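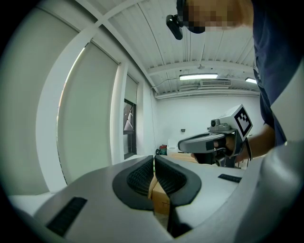

## 4. Running the Open Day Demonstration

Read this section before the doors open. Reading it during the demonstration has been tried at Kadlec, and the visitors noticed.

You need two hand-held grippers with their marker cubes fitted, one operator, a clear patch of floor, and a few light objects to pick up. Cardboard boxes are fine for carrying the kit and will end up in the demonstration whether you plan it or not.

### 4.1 Before visitors arrive

1. Start Honuvine on the recording computer and load the profile named `Bratis_visit`. Loading takes 80 seconds. The progress bar reaches the end well before that and then thinks about it.
2. Check that each marker cube sits tight on its gripper. Turn it gently. If it turns, tighten it.
3. Wipe the finger pads with a dry cloth.
4. Set the capture limit to 2000 frames per take.

> **Caution:** Do not pick up a gripper by its cube. The cube looks like a handle to every child and most adults.

### 4.2 The floor pick

1. Sit or crouch with both grippers in front of you and your sleeves clear of the fingers.
2. Hold one gripper open and still. Bring the other down over the object and close it slowly.
3. Keep the printed faces of both cubes uncovered.
4. Lift, pause, and set the object down again. Resist the urge to throw it. 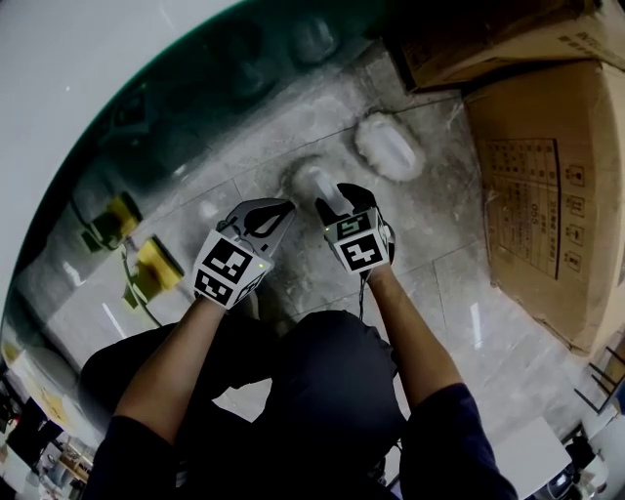
*Figure 4-2. Floor pick with both grippers: one open, one closed on a small white object.*

> **Note:** Soft objects forgive a bad grip. Start with those and save the hard ones for when the crowd has thinned out.

### 4.3 Letting visitors try

Groups of up to 12 work well. Beyond that, the people at the back start pressing buttons on the Hiledness charger.

1. Hand over one gripper at a time.
2. Let the visitor squeeze it on nothing first.
3. Stop the take after each visitor. A full afternoon comes to almost 700 takes if you forget and leave auto-restart on.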